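Evaluation of the Treltaslow Two-Arm Kitchen Kit for Teaching Laboratories

Project report, submitted in August
Author: Cayetano Montoya

1. Purpose

The department asked whether the Treltaslow kit, sold by Hokurura, should be purchased for the second-year automation course. The kit consists of two arms with grippers, a controller license, and a task library for tabletop work with household objects. The supplier offers it on a rental plan or as an outright purchase. This report covers setup, the task library, and support. Price is treated only briefly in section 4.

2. Setup

Installation followed the printed guide and took 3 working sessions. Mounting was simple. Calibration was slower, and the guide skips one step: the tool offset must be saved for each arm before the table plane is taught. If it is saved afterward, the controller keeps the old plane and gives no warning. 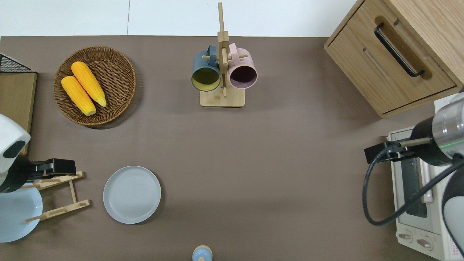

The task library contains 39 routines, grouped by object type instead of by motion. A student looking for a grasp on a thin rim has to know that it is filed under tableware. We chose routines that could share one layout, with the plates and dish rack on one side, the two mugs on their wooden tree, and the corn in the wicker basket. A plate lying flat on the table is a harder starting condition than one standing in the rack, and the library treats the two as separate routines. Parameters for approach height and closing force can be edited in both.

The editor, supplied under the Trulbridge name, is adequate. Waypoints can be renamed and copied between arms, but mirrored copies do not update when the original is changed. Our project log reached 1382 entries by the end of the evaluation, and the export function handled it without splitting the file. Search within the log is limited to time stamps.

3. Questions Raised During Review

Two points came up repeatedly when the draft was discussed with the Bermúdez lab group, which is considering the same purchase. 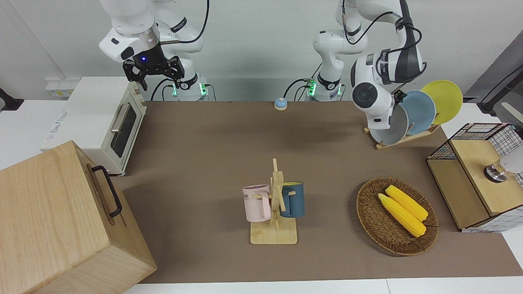 Can both arms be programmed from a single workstation? One license covers both arms, and the editor shows them as two tracks on a shared timeline. A second workstation can open the project in read-only mode.

The other point was support. Written requests were answered by the next morning in each case. The replies were accurate, although one referred to a menu name from an earlier release.

4. Recommendation

Rental for one term is recommended, with purchase to be reviewed afterward. The supplier should be asked for a corrected calibration page and for a task index sorted by motion. Spare gripper pads are not included in the rental plan and must be ordered separately.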